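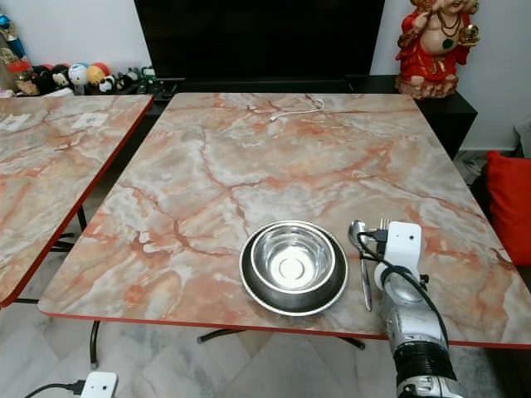 The hall at Grultutik has now been in daily use since April, and this report covers what your grant has paid for, what it has not yet paid for, and what I would do differently if you were kind enough to let me. The main purchase was tables. We bought the folding sort with the marble pattern and the red edge, which I chose from a catalogue in poor light and have since come to defend in public. They suit the room better than I had any right to expect, and with a pair of steel bowls and a spoon laid out near the front they look like a place where somebody might be given lunch, which was the point of the application.

To recap for anyone reading the file for the first time: the grant was 3,955, to be spent on furnishing one room as a shared dining and practice space, where people who have come out of long stays in hospital can get used to setting a table, serving a meal and clearing up again. Justinas Urbonaitė runs the sessions. I run the spreadsheet, and once a week I am allowed to dry things.

Spending

The tables came from Vasiliauskas and took the largest share. They arrived in two deliveries, the second of which went to the dentist next door and was signed for by the dentist. Crockery and cutlery came from Sternora. We asked for 24 place settings and received them, apart from the dessert spoons, which are still described on the order page as being on their way. I have stopped checking.

The floor mats we had budgeted for were not bought. The quote from Hudora was fair but the mats slid about on the marble when we tried a sample, and a mat that travels is worse than no mat. That line of the budget is unspent and I would like permission to move it to seating. A short request is attached to this report.

The sessions

These run with up to ten people, and seven is the number at which they go best. With fewer, everyone is very polite and the washing-up is finished too soon. Early on we tried to teach the whole table at once, knives, forks, glasses, side plates, napkins, and it was too much for one morning. Justinas cut it back. Now each session begins with a single fork and a cup, put down in the right place, and things are added only when people ask for them. Some groups reach bowls by the second week. One group never got as far as bowls and had an excellent time.
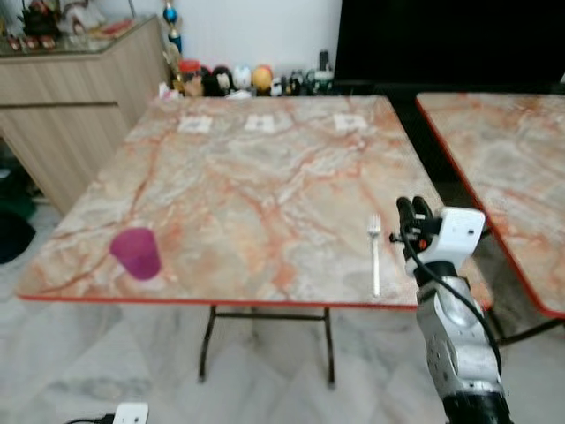 Cup and fork on one of the folding tables, with the paper squares along the far edge.

Plastic cups were not in the original budget. I had costed for glass, on the grounds that people should practise with what they have at home, and the first month's breakages corrected me. We now keep both. The glass comes out in the later weeks, and people choose for themselves when to change over. Vija Juška, who attended the first course and now helps to lead the third, tells me the pink cups are the popular ones and that there have been words about it.

The red edging has been more useful than decorative. Two people with poor eyesight told us, separately, that the pattern on the tabletop was hard work but the red line showed them where the table stopped. We had not planned for that and I claim no credit, though I notice I have mentioned it.

Problems

Folding tables fold. Ours are put up and taken down more often than I had assumed, and one set of legs has begun to stick. Vasiliauskas have promised a replacement catch.

Chairs are the weaker half of the room. We kept the old metal ones to save money, and they are sound, but the plastic caps on their feet wear out and have to be replaced before they start marking the stone.
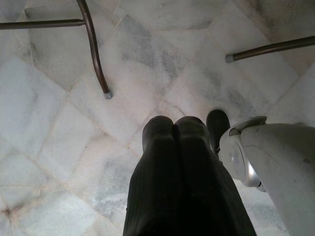 I had put nothing in the budget for small parts of this kind and should have done. A bag of end caps costs very little and is the first thing everyone asks me for. The marble itself came with the building and is handsome and cold, and shows every crumb. Sweeping is now part of the session, to mixed reviews.

Next period

We would like to start a fourth course, with an afternoon group for people who find mornings difficult. Justinas has the names for it already. The seating request covers armchairs of the upright kind, which are easier to get out of, and a box of end caps.

Receipts are in the usual folder, except for the one the dentist has.

Submitted 9 January 2018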